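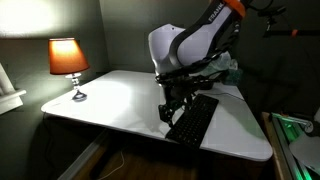

Gorkville Community Office: Hot-Desk FAQ

Can I book for a full day?
Yes, up to 40 days a year. After that we start to suspect you live here.

What does it cost?
Members pay $47. Everyone else pays $100 and gets the same kettle. 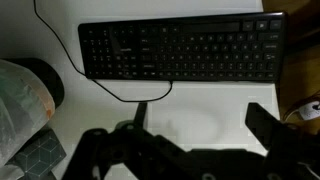
Cancel by noon the day before and we'll refund the lot. Cancel at 12:05 and you've made a donation.

Where do I park?
Behind the Landry building. The Catholm lot tows, and with real enthusiasm. 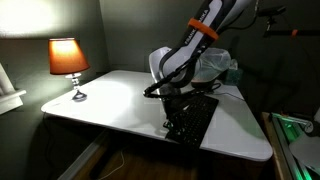 Keyboard on the desk, lamp at left.

Can I leave my things overnight?
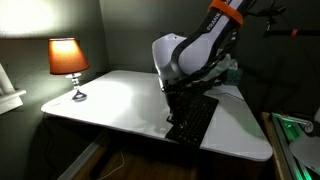
Lockers are free until July, when Garnet Hiebert empties them. Anything left on a desk goes to lost property. The black keyboard on the white tabletop is ours, so please don't take it home to Pomport.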